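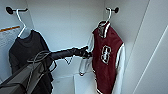

Teixeira Garment Care, Nurnbridge
November 21, 2019

1/ In April, Teixeira began using robot arms for part of the wardrobe work at its Nurnbridge site. Staff, clients and several local employers have asked what this has meant for the people who work there. This thread sets out our answer.

2/ The site cares for clothing on behalf of residential clients. Garments are cleaned, repaired where needed, and returned to the wardrobe on hangers. The site employs 134 people. Before April, every garment was hung and taken down by hand.

3/ The work now assigned to the arms is narrow. They take garments on hangers from a hook, move them, and put them back. Sorting, inspection, stain treatment, pressing and repair remain with staff. So does every decision about whether a garment is fit to return.

4/ The request for change came from the floor. Overhead reaching was the most common complaint in our staff health reviews, and hanging work was the main source of it. Heavy coats and wool jackets were named more often than any other item.

5/ A shirt and a lined jacket do not behave alike on a hanger. A jacket is wide at the shoulder, its sleeves swing, and its weight pulls to one side if the collar is not centered. Our attendants knew this long before the equipment did, and their notes became the basis for the handling rules. 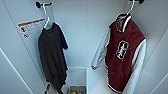 6/ Those rules are kept in plain language. Attendants may change them without asking the engineering group first. A change takes effect at the next shift and is reviewed within 5 working days.

7/ The current rules on spacing ask for a clear gap between neighboring garments, hangers facing the same way, and no sleeve caught behind another item. The same rules apply to work done by hand.

8/ On employment: no position has been ended because of this program. We gave that undertaking in writing before the first arm was installed, and it remains in force. Staff who had spent most of their shift on hanging work were offered new duties at the same grade or better.

9/ Of the attendants affected, 13 moved into garment repair and inspection. A further 6 trained as cell operators. An operator sets up the work, watches it, clears faults and signs off the result. The operator role carries a higher rate of pay.

10/ Training was provided by Vusavmont, which also supplies the handling software, named Plustina. Courses were held during paid hours. We had first planned evening sessions. Staff representatives objected, and they were right to do so.

11/ Not all of the new duties have been welcome. Several operators told us that watching a machine is more tiring than doing the work, and that time passes slowly. We now rotate operators to hand work at the midpoint of each shift. Those who prefer to stay in one place may ask to do so.

12/ Conversation was another concern. Hanging was done in pairs, and people talked. An operator at a cell usually works alone. We have moved the inspection tables closer to the cells so that staff can speak to one another without leaving their posts.

13/ Maintenance has also become a floor job. Operators are trained to check fingers, fasteners and cables at the start of the shift, and to stop the cell if anything is loose or worn. They do not need a supervisor's approval to stop. No one has been, or will be, marked down for a stop that proves unnecessary.
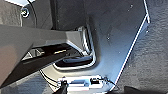

WHAT HAS NOT GONE WELL

14/ Output fell during the first weeks. Managers had expected this, but the daily targets were not adjusted in time, and pressing staff carried the difference. We have apologized to that team. Targets are now set only after a new step has run for a full month.

15/ Hangers were a larger problem than garments. Clients supply their own, in many shapes, and thin plastic hangers are harder to pick out against a pale wall than we had assumed. Staff proposed the present practice, under which unfamiliar hangers are set aside and handled by a person.

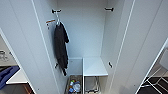 16/ Storage below the hanging space remains entirely with staff, and we have no plan to change this. Clients keep many kinds of things in the lower part of a wardrobe, and the right way to treat them is often a matter of judgment. A pull-out wire basket with clear plastic bottles and containers in it, beneath a long black garment on its hanger, calls for two quite different kinds of attention. An attendant looks for leaks, checks that the basket slides freely, and makes sure the hem or sleeve above it will not catch when the basket is drawn out.

17/ Questions about privacy have also been raised. The equipment uses cameras. Staff asked whether the recordings would be used to judge their pace or conduct. They will not. This is now part of the site agreement, and staff representatives may inspect the access log on request.

18/ The next step is a review of the operator role, including its pay grade and the length of time spent alone at a cell. Any member of staff may submit comments in writing or in person. The results will be shared with staff before they are posted here.

Posted by the Teixeira Workplace Office

Comments

millrow_press
I work in pressing. The part about targets is fair. It should have been said sooner.

hemandseam
Do the people who moved to repair get to go back to hanging if they don't like it?

Teixeira Workplace Office
Yes. A return may be requested at any time during the first year.

oldcoatclub
My wife did this kind of work and her shoulders never got over it. Glad someone is looking at the reaching.

t_okay_then
Would like to see the operator pay rate in writing. "Higher" could mean anything.

Contact: Teixeira Workplace Office, Nurnbridge | © Teixeira | Back to top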